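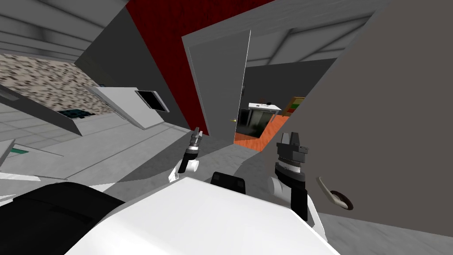 Open door, orange floor in the next room (render)

Sirkdale Divers Board > Conservation > Kelp at Jodmont Cove

raimonds_p
Well friends, I finally got back to Jodmont in January, my first time in eight years, and I came up a little teary. The kelp on the north side is so thin now, and there are urchins right up to the ledge where we used to watch the rockfish. Has anyone else been down lately?

tidepool_gerardo
Oh Raimonds, I'm sorry, I know how you love that spot! I'd go easy on blaming the urchins, though. We had 70 degree water in the shallows last summer, and kelp just hates that.

sequeira_sue
Have to disagree, Gerardo (kindly!). Neldale got the same warm water and the kelp there is thick as ever. Somebody needs to get down there and cull.

tidepool_gerardo
Neldale has that cold current, Sue, so I don't think it's a fair match. And please check the permit rules before anybody takes a hammer down.

raimonds_p
Both could be true, I guess. I'm going again at 7 in the morning next low tide if anyone wants to share the drive, I have room for two and all their tanks.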